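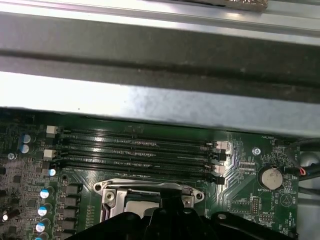 Reading time for full chapter: 45 min

Chapter 2
Iron Deficiency Anemia in Adults

Iron deficiency is a shortage of body iron. Iron deficiency anemia is the later stage, in which the shortage has begun to limit the production of red cells. The two terms are often used as if they meant the same thing, and the difference matters for testing. A patient may have empty iron stores and a normal hemoglobin for months.

Most of the iron in the body is carried in hemoglobin. A smaller share is held as ferritin in the liver, spleen and bone marrow. Iron from old red cells is recovered by macrophages and returned to the marrow, so the daily need from food is small. There is no regulated route of excretion. Balance is kept almost entirely at the gut, where the liver hormone hepcidin controls how much absorbed iron passes into the blood. 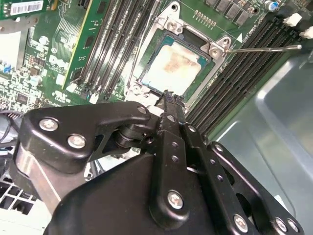
Figure 2.1. Processor in its socket, with the metal retention frame and lever.

When stores fall, the changes follow a fairly regular order. Ferritin drops first. Transferrin saturation then declines – often with a rise in total iron-binding capacity – and the marrow begins to make cells with less hemoglobin. Low mean cell volume is a late finding. Normal cell size does not rule out the diagnosis.

Ferritin also rises with inflammation, infection and liver disease. A value within the reference range may therefore hide true deficiency in a patient with chronic illness. The Fultport case series, used throughout this chapter, includes 154 adults referred for anemia and is presented in full in the chapter appendix. 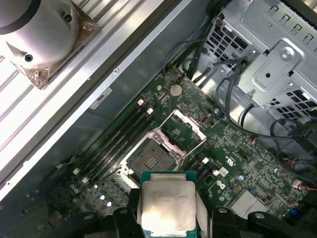
Figure 2.2. Processor held level above the board.

Confirming the deficiency is the first half of the work-up. The second is finding the source. In men and in women past menopause, blood loss from the digestive tract must be considered even when there are no symptoms. Heavy menstrual bleeding, celiac disease and previous stomach surgery are discussed in turn.
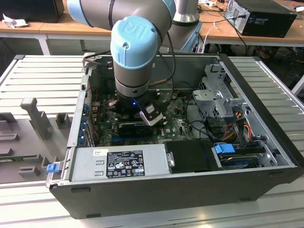
Section 2.1 Taking the History (600 words)

The history should cover diet, bleeding, blood donation, surgery and current drugs. Ask directly about aspirin and other anti-inflammatory drugs, including those bought without a prescription. Craving for ice is a useful clue when present – many patients do not mention it unless asked.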